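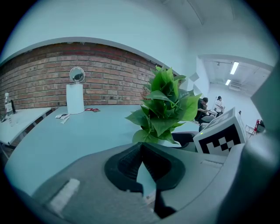

At the table, Fri 25 December

I rode the 163 again this morning, end to end, and I have to write about it while I'm still in the mood. If you've been reading this blog for any length of time you know I love a local bus. I don't mean the express with the tall seats and the reading lights. I mean the slow one that goes into the hospital parking lot and back out again, that waits at the library for a connection that may or may not be coming, that takes two hours to cover a distance you could drive before your coffee got cool enough to drink.

The 163 goes from Dirville to Flostel by way of pretty much everything. It runs on holidays (on the Sunday schedule, so check the little footnote, it's the one with the cross next to it). The fare is two dollars. I had the window seat over the rear wheel, the one with the heater under it, and I had a bag of clementines and a thermos and no reason at all to be in Flostel. Bliss!

Why the slow bus

I started doing this four winters ago, when my car was in the shop and I had to get to Flostel for a dentist appointment. I was in a terrible mood about it. I'd printed the timetable and circled things angrily. And then somewhere past the quarry, where the road climbs up and you suddenly see the whole valley laid out with the river going through it, I noticed I'd stopped being annoyed. I'd driven that road for years and had never once seen the river from there, since when you're driving you're looking at the truck in front of you. On the bus you sit up higher than the guardrail. That's the whole difference, a couple of feet of extra height, and it gives you a river.

The dentist was fine, by the way. One small filling. I took the bus home in the dark and saw straight into all the kitchens along Mill Road, people draining pasta and hunting for lids, and I was so happy I missed my stop.

After that I began riding on purpose. First the 163, then the little loop that goes around the reservoir, then all the others I could reach in a day without an overnight stay. Some of them are dull, I'll admit it. The airport connector is dull. The one that goes out to the outlet stores is mostly sound barrier. But I've never come back from one sorry I went, and I can't say that about very many things I do on a day off.

The Echeverri stop

Let me tell you about my favorite stretch. After the high school the bus turns down past Echeverri, the bakery, and it stops almost exactly at the door. On a normal weekday the smell comes in when the doors open and you can watch everybody on board look up from their phones. They do a flat, chewy anise roll there with coarse sugar on top, and if you ride early you'll see people get off, buy one, and stand eating it while they wait for the next bus, as though that were a perfectly sensible use of a morning. I've done it. It IS a perfectly sensible use of a morning.

Closed today, of course, with the shades down and a paper star taped to the inside of the glass. I ate a clementine in its honor.

From there it's 11 miles to Flostel and the ride changes completely. The houses spread out, then you get the tree farms, then the long straight part by the canal where the driver can finally get up some speed and all the windows start to hum. I like to save my sandwich for the canal. There are herons if you're lucky. This morning there was frost on the reeds and the sun was just getting in under the clouds, so everything was lit from the side, very low and yellow, and even the pumping station looked like something you'd put on a calendar.

I took notes the whole way, as usual. My bus notes are a mess, by the way. The road surface gets into the handwriting, so I can always tell which pages are from the canal (nice and even) and which are from the cobbled bit behind the Flostel courthouse, where every word looks like it was written during an earthquake. I type them up when I get in, before I lose the ability to read them. A clear table and a bit of green in a white pot, that's about all I ask of a place to write.

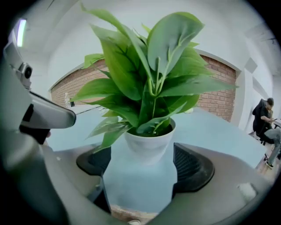 What to bring

A few people wrote in after my last bus post asking how to plan one of these, and I'm delighted, so I'll go on at length.

Bring paper. I know the timetable is on your phone. Print it anyway, or pick up one of the folded ones from the rack at the station, and write on it as you go. The folded ones have that wonderful diagram where the route is a straight line and all the stops are evenly spaced, which is a complete lie, and comparing the lie with the real road is half the fun. I keep mine in a shoebox. The older ones have stops that don't exist anymore, like the cannery gate, and now whenever I go past I look for where it must have been. (I think it's the wide patch of gravel before the bridge. If you know, please write to me!)

Bring food that doesn't crunch. It's a quiet bus and you'll feel every chip. Clementines are perfect, and so are cheese sandwiches on soft bread, and so is cold leftover pizza folded in half. Soup is a mistake. I've made that mistake on the courthouse cobbles and I had to walk around Flostel for an hour with a noodle on my coat.

Wear layers. The heater over the rear wheel is either off or it's a furnace, and it'll change its mind at the quarry.

Don't bring a book you're dying to finish. You'll read it, and then you'll be in Flostel and you won't have seen a thing. I bring something I've already read, so I can put it down whenever there's a cow.

And sit on the left going out. The right side gets the reservoir, which is pretty, but it's over fast and then you're looking at embankment for ages. The left gets the valley, the bakery and the canal. Coming back you just swap, and you get it all again in different light, and I promise you it doesn't look like the same road.

Getting off at Burnorari

Normally I ride straight through and have my lunch by the fountain in Flostel, but today I got off early at Burnorari for the first time. I've passed it so often! It's a request stop, so you have to ring well ahead, and I'd always been too shy to make the whole bus pull over just for me. There's a shelter, a mailbox, and a path that goes up between two fields. I'd always assumed it was a village. It's a hill. There may once have been a village, I couldn't find one, but there's definitely a hill, with a bench on top and a stone with the name cut into it in big, plain letters.

So I sat up there on Christmas Day with the thermos and watched my bus go off down the canal road without me, getting smaller and smaller, with its inside lights still on. It took a long time to disappear. You can see Flostel from the bench, the water tower at any rate, and in the other direction you can see the smoke from the Dirville chimneys, and in between is the whole route, every bend of it. I'd only ever known it as a line of things that come at you one after another. From up there it was all just lying there at the same time. I drew a map of it on the back of the timetable and got the canal completely wrong and didn't mind.

The wind was sharp and I had the next bus to think about (holiday service, long gaps, please don't do this without checking), so I came down sooner than I wanted to. There was another person in the shelter by then, with a sleeping toddler and a very large casserole dish wrapped in a towel. We wished each other a merry Christmas. The bus came early, if you can believe it, and the driver held it at the stop for us until the clock caught up, with the doors shut and the heat on, and that was one of the nicest few minutes of the day.

Next on the list

In February the winter timetable changes over and there's talk of an extra evening run on the 163, which I'm far too excited about. It would mean you could ride out in the last of the daylight and come back in full dark, with all those lit kitchens on Mill Road on the way home. I'll be on the first one if they'll have me. I'd also like to try the reservoir loop in fog. I've done it in rain and in snow and in a heat wave with all the roof hatches open, but never in proper fog, and I have a feeling it would be marvelous and that I'd see nothing whatsoever.

If you have a slow bus near you, I'd love to hear about it. Tell me the number, tell me which side to sit on, and tell me what there is to eat at the far end. I answer everything, though I'm slower than usual this week on account of a very large ham.

Oh, and I left a glove on the bench at Burnorari. Gray wool, left hand. I'll be back for it on the next dry Saturday, so if you get there before me, just tuck it under the stone.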